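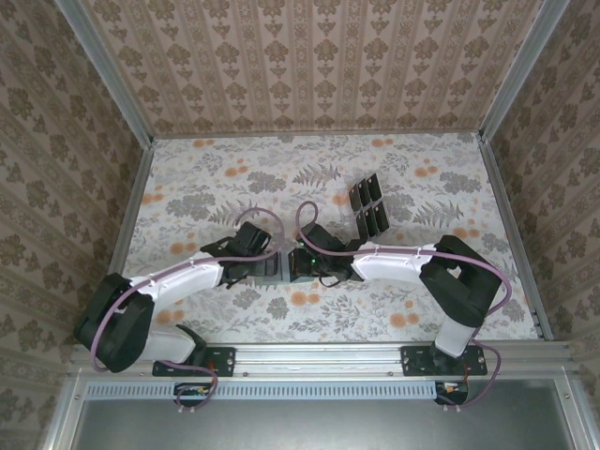

I've had the fern print down since October and a few people have asked about it, so I'm putting it all in one thread.

The pattern is gray fern leaves, small white and gray flowers and round orange blossoms on a pale background. The shop is Bandach and they list it as Smadi. I bought the end of a roll, which made it a lot cheaper.

I wanted something with a pattern because plain white shows every speck and plain black shows dust by lunchtime. With the ferns I can go a few days before it bothers me.

The downside is that small things get lost on it. Dark things are fine. A dark gray block stands out right away. Anything pale or light gray blends in with the leaves, and I have spent too long looking for a washer that was sitting on a flower.

Measuring: do it twice, and measure both ends. My space is wider at the back than at the front, only by a little, but enough to leave a gap along one side on my first try. I cut the second piece 40 mm over on every side and trimmed it once it was in place.

Cut from the back with a new blade. I used a metal ruler and went over each line lightly a couple of times. Scissors gave me a wavy edge.

It came rolled up tight and wanted to stay that way. I laid it face down under some heavy books over a weekend. The corners still lifted a bit after that, so they got double-sided tape. The middle has no tape and hasn't moved.

Someone asked which way the pattern should run. I put the stems pointing away from me. I tried it sideways first and it looked like it had fallen over. You may not care.

Cleaning is a damp cloth and one drop of dish soap. I tried the Sokamix spray that was under the sink and it left a dull patch, so I stopped using it there. The patch is mostly gone now.

Pencil marks come off with a regular eraser. Marker does not come off. I have one short blue line that I now pretend is part of a leaf.

I also looked at the Clendidari prints. They had a yellow check I liked, but straight lines would show how far out of square everything is. Leaves hide that.

Would I buy it again? Yes, in the same pattern. I'd get a longer piece so I could replace it halfway through the year without having to match a new roll. The orange on the sample card was a shade darker than the orange I got.

I have a leftover strip that's long and narrow. So far it has lined one drawer. If you have a use for the rest, reply and tell me.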